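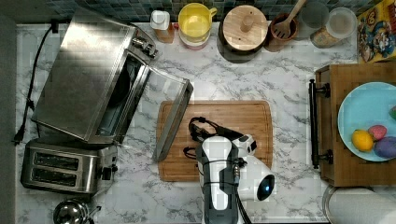
August, after 10 p.m. Spent most of the evening on the kitchen. The toaster oven has been burning everything on the left side for two weeks, so I opened it up and went at the crumbs with an old toothbrush. Craig says to buy a new one. I'd like to get another year out of it.

The two-slot toaster is next. Kwame wants it for his apartment and I'm fine with that, we don't need both. Oiled the cutting board last night, will do it once more before the weekend. Still have to wipe down the tiles behind the containers. Out of dish soap. Lakmal is coming at 12 tomorrow, need bread and eggs.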